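Housekeeping Diary, Modise House
Entry for 10/24/23, kept by Dayana Manríquez

Laundry duties resumed this morning following the return of the summer clothing from Bollton.

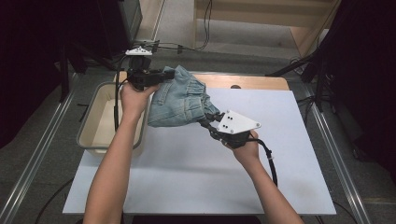 Folding and sorting

The denim was taken first. The light blue shorts, now well faded, are to be folded in half lengthwise with the back pockets facing outwards, then once more from the hem to the waistband. It is requested that corners be pulled straight before any fold is made, as twisted legs leave a crease which remains until spring. The white board continues to serve well as a folding surface and should stay on the table.

Mr Aubert has asked whether shorts and trousers may share a shelf. I have agreed to this until December, when the winter stock will require the space.

Storage

Shelf 19 has been assigned to denim. Labels were ordered from Evbridge in a pack of 500, which I consider excessive, although the smaller pack was unavailable. Consuelo Orozco will write them out by hand in capitals.

Matters outstanding

Two pairs with worn hems have been set aside for Shaohua Bai to mend. The wash programme for denim remains at 30 degrees, inside out, with no softener. A missing button was reported and has not been found. Abundio Orozco is to bring the spare button tin down from the linen room tomorrow.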